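Sorting Day at the Morndale Toy Library
Project report, Term 3

For my project I picked the toy library in Morndale, mostly because my little brother basically lives there! I wanted to know which toys get borrowed most and why so many come back with bits missing.

Poonam Shukla let me go through the July loan cards. There were 437 of them, and over 400 had the colour sticker filled in, so I used those. Puzzles were the favourite - I'd have bet on the trains. Wilma Aerts and I then checked 26 returned sets and 5 had pieces gone, all of them puzzles or games.

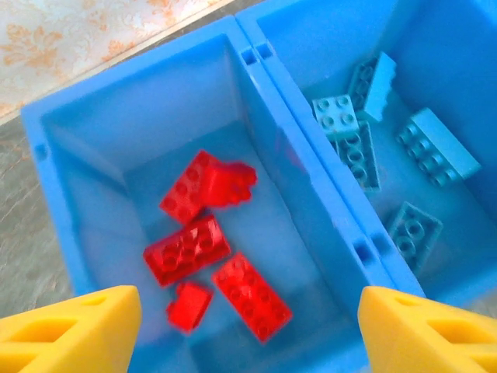

My guess is that people pack up in a hurry, so I'd like to try a piece list taped inside each lid and count again next term.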